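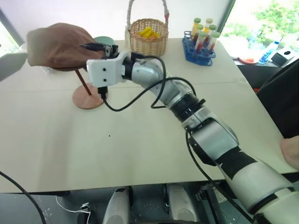 Braunes Tuch über einem kleinen Holzständer, dahinter ein Henkelkorb aus Flechtwerk.

Tischständer (Haushalt)

Lesezeit: 2 Minuten

Ein Tischständer ist ein kleines, frei stehendes Haushaltsgerät, das in seiner einfachsten Form aus einer flachen Bodenplatte und einem Stab besteht und auf dem sich allerlei Dinge des täglichen Gebrauchs ablegen, aufhängen oder überwerfen lassen, vom Geschirrtuch bis zur Halskette. In manchen Gegenden sagt man auch Tuchständer oder, recht liebevoll, Stabmännchen.

Aufbau
Die Bodenplatte ist meist rund und aus Holz, damit der Ständer auch dann noch sicher steht, wenn ein schweres Tuch nur auf einer Seite hängt. Der Stab wird in eine Bohrung gesteckt und verleimt; bei älteren Stücken hat sich die Verbindung oft ein wenig gelockert, sodass er sich neigt, was den Gebrauch aber kaum stört. Die Werkstatt Sturnana fertigte lange Zeit einen Ständer mit 20 cm Stabhöhe, der in vielen Küchen noch heute seinen Dienst tut. Das Modell Tekin war höher und hatte vier Querarme.

Verwendung
Am häufigsten trägt der Tischständer ein Tuch. Wer es locker überwirft, bekommt einen weichen, rundlichen Bausch, den man im Vorbeigehen schnell zur Hand hat. Zum Trocknen zieht man den Stoff besser auseinander und legt ihn so, dass beide Seiten Luft bekommen. Beim Abnehmen fasst man das Tuch am Rand und hebt es nach oben weg, während die andere Hand gern den Fuß festhalten darf.

Verwandte Gegenstände
In der Tischordnung steht der Ständer gern neben dem Henkelkorb, dessen hoher Bügel früher häufig mit Stoff oder Band umwickelt wurde, damit er angenehmer in der Hand liegt. Auch gelochte Gestelle aus Kunststoff, wie man sie für Reagenzgläser kennt, haben ihren Weg in den Haushalt gefunden und nehmen dort Stifte oder Pinsel auf.

Pflege
Unbehandeltes Holz wird feucht abgewischt und zweimal im Jahr dünn geölt, am besten im April und noch einmal vor der Heizzeit.

Siehe auch: Handtuchhalter, Flechtwerk, Broturent

Kontakt | © Sterar Haushaltslexikon | Nach oben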